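Une journée de collecte à Namdale, et l'envie d'y retourner

Visite de janvier

J'avais promis de raconter ma visite à la collecte solidaire de Namdale, alors je m'y mets pendant que j'ai encore tout en tête (et un peu mal aux bras). Un mardi, départ à l'aube, un café avalé debout dans le train, et me voilà devant la halle Acheampong, où l'association Skotard ouvre ses portes au public une fois par saison. On peut regarder, poser des questions, et surtout mettre la main à la pâte. Je suis venue pour écrire trois lignes, je suis repartie à la nuit tombée !

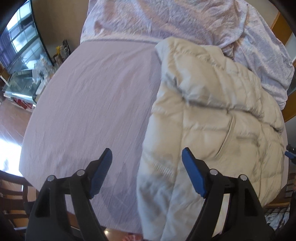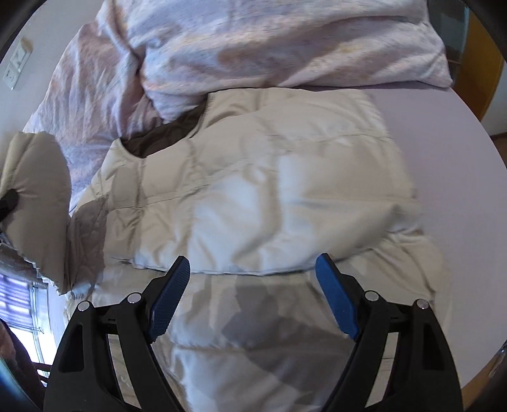

L'arrivée à la halle

On entre par la rue de derrière, du côté des quais de déchargement. L'entrée principale est réservée aux familles qui viennent retirer leur colis, et j'ai aimé que les visiteurs ne passent pas par là avec leurs badges et leurs appareils photo. Une étiquette avec mon prénom, un gilet trop grand, et Esi Dankwa, qui coordonne les journées ouvertes, nous a réunis près des vestiaires pour expliquer le programme. Elle parle vite, elle rit beaucoup, elle connaît le prénom de tout le monde au bout de dix minutes. « Si vous êtes fatigués, vous vous asseyez. Si vous ne savez pas, vous demandez. Le reste, on l'apprend en le faisant. »

Notre groupe était très mélangé : des lycéens venus avec leur professeure d'économie, un club de handball presque au complet, deux sœurs retraitées qui en étaient à leur quatrième journée et qui m'ont prise sous leur aile. Le club de handball avait gardé ses vestes d'équipe, ce qui faisait son petit effet dans les allées.

La chaîne des colis

Le cœur de la visite, c'est la chaîne. Cinq postes en enfilade : les féculents, les conserves, le petit déjeuner, l'hygiène, puis la fermeture du carton. On tourne toutes les 90 minutes pour que chacun voie plusieurs étapes, et les changements se font au son d'une vieille cloche de cour d'école que j'ai adorée.

J'ai commencé aux conserves. On croit que c'est simple, et puis il faut alterner légumes et légumineuses, vérifier les dates, mettre les boîtes cabossées de côté, tout ça pendant que les cartons avancent. Ma voisine de gauche, une lycéenne nommée à ce poste d'autorité par ses camarades, avait trouvé un rythme incroyable et me rattrapait mes oublis sans un mot. Ensuite, le petit déjeuner : flocons d'avoine, lait en poudre, confiture, et pour les foyers avec enfants un sachet de cacao. Au poste de fermeture, enfin, j'ai découvert que je plie les rabats dans le mauvais sens depuis toujours.

Ce qui m'a frappée, c'est l'ambiance. Ça chante par moments, ça se chamaille sur la bonne place du riz dans le carton (au fond, à plat, les deux sœurs sont formelles), et le travail avance à toute allure.

À table

Le repas se prend sur place, visiteurs et équipe mélangés. Soupe de pois cassés, pain, pommes. J'ai pu parler un long moment avec Esi Dankwa, qui m'a raconté les débuts de Skotard : 3 familles aidées le premier mois, dans un garage prêté par un voisin. Aujourd'hui, l'association livre aussi les villages de la vallée, et elle prépare un échange avec une équipe de Skosovia qui organise le même genre de journées avec des écoles. J'espère que cela se fera, l'idée de voir des lycéens d'ici partir là-bas avec leurs recettes de soupe me plaît énormément.

Je lui ai demandé ce qui manquait le plus. Des chauffeurs, m'a-t-elle répondu aussitôt – le matin surtout, quand il faut charger avant l'ouverture des commerces. Les conserves de poisson et l'huile aussi, toujours l'huile.

Pour ceux que ça tente

L'inscription se fait directement à l'accueil de la halle ou par téléphone. Prévoyez des chaussures fermées et un pull, les quais restent ouverts une bonne partie de la matinée. Les enfants sont acceptés l'après-midi avec un adulte, au poste des petits mots : ils dessinent une carte que l'on glisse dans chaque carton avant de le fermer. J'en ai vu passer une avec un dragon qui mangeait des petits pois, magnifique !

La prochaine journée ouverte aura lieu au printemps. Je me suis déjà inscrite, au poste de fermeture, pour montrer que j'ai fait des progrès avec mes rabats.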